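Briem two-slot toaster, six weeks in

I bought the Briem because my old Plerkum finally stopped latching, and because every list I read put it near the top for small kitchens. I don't trust those lists much. Half of them read like the box copy with the sentences moved around.

The box says 800 watts and "even browning on every setting." The first part I can't check. The second part I could, so I ran through a loaf of plain supermarket white over a couple of mornings. Settings one and two warm the bread and do little else. Three is toast. Four is toast with a dark stripe down the side nearest the outer wall, and five I would only use on something from the freezer. So you get one good setting and a dial that implies there are more.

The manual is 18 pages, most of them warnings in other languages. It tells you to run the toaster empty before first use, which I did, and the kitchen smelled like a hair dryer until lunch. The smell came back faintly for the next few days.

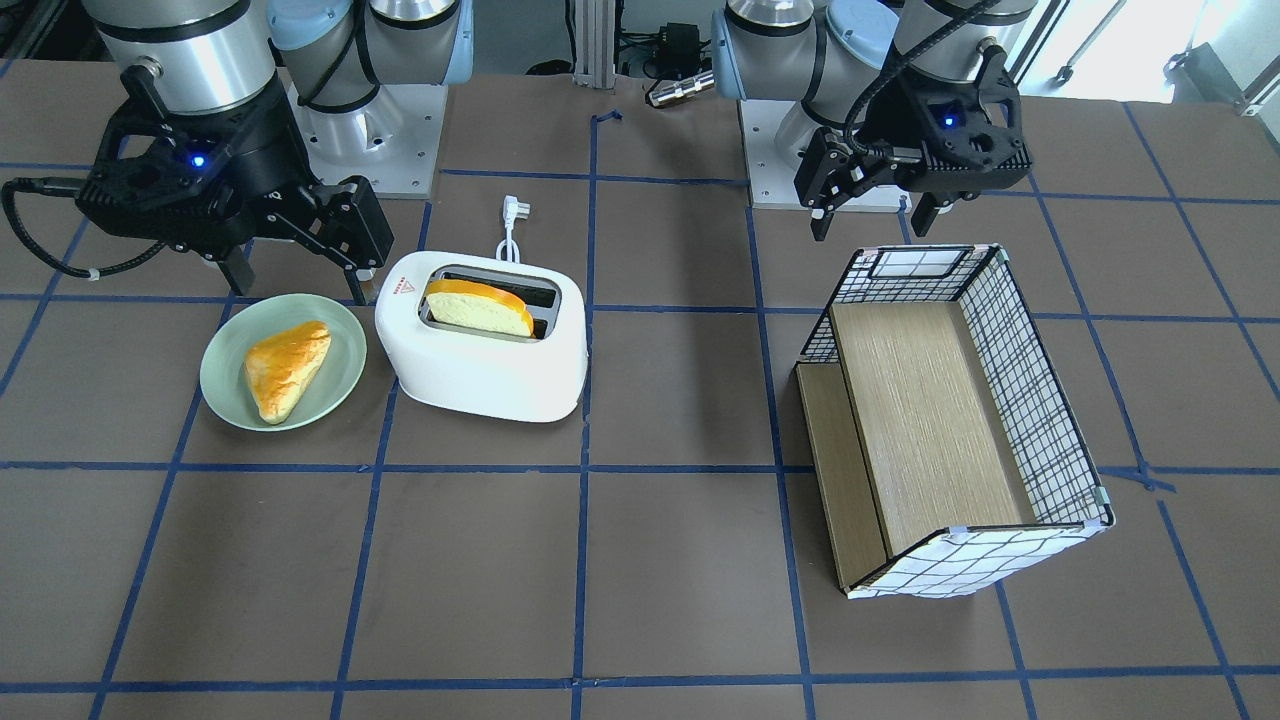
A white two-slot with one slice in, pastry on the green plate.

Pastries are where the marketing gets slippery. There is a "reheat" button, and the product page talks about croissants and turnovers. The slots are too narrow for anything with a filling, and I wouldn't put a flaky thing in there anyway unless you enjoy shaking out the crumb tray. Use the oven. My neighbor Zorica Grgić swears by the wire rack that sits on top of her Flalier, and it does a decent job on rolls, but the rack is sold separately for the Briem and I am not paying extra to find out.

Good points, to be fair: the lever is solid, the cord is long enough to reach my awkward outlet, and short slices come up high enough to grab. The crumb tray slides out without a fight — my Plerkum's never did.

Would I buy it again? At full price, no. The cheaper Imis has the same kind of dial and makes fewer promises. If the Briem is marked down in December, fine, get it, set it to three and leave it there.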